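4. Planner changes and results

The baseline planner in Branel sampled grasps over the whole object mesh and kept the first one with a valid inverse kinematics solution. For bowls this often put the fingers through the counter. We restricted sampling to the rim and added a 3 cm standoff pose above it — the arm must reach this pose before the final descent is planned.

Collision checking runs against the kitchen mesh at both poses. The simulated test set held 2,281 start states, of which 1,243 were solved by the baseline. Branches that time out are logged and dropped.
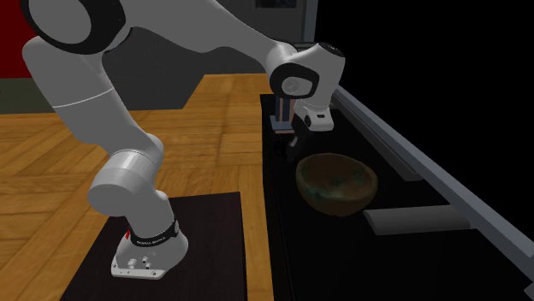 The remaining failures fall into two groups. In 102 runs the standoff was reached but the descent violated a wrist joint limit. The others found no standoff pose at all, mostly with the bowl close to the back wall. Neither case is handled in the current version of Branel.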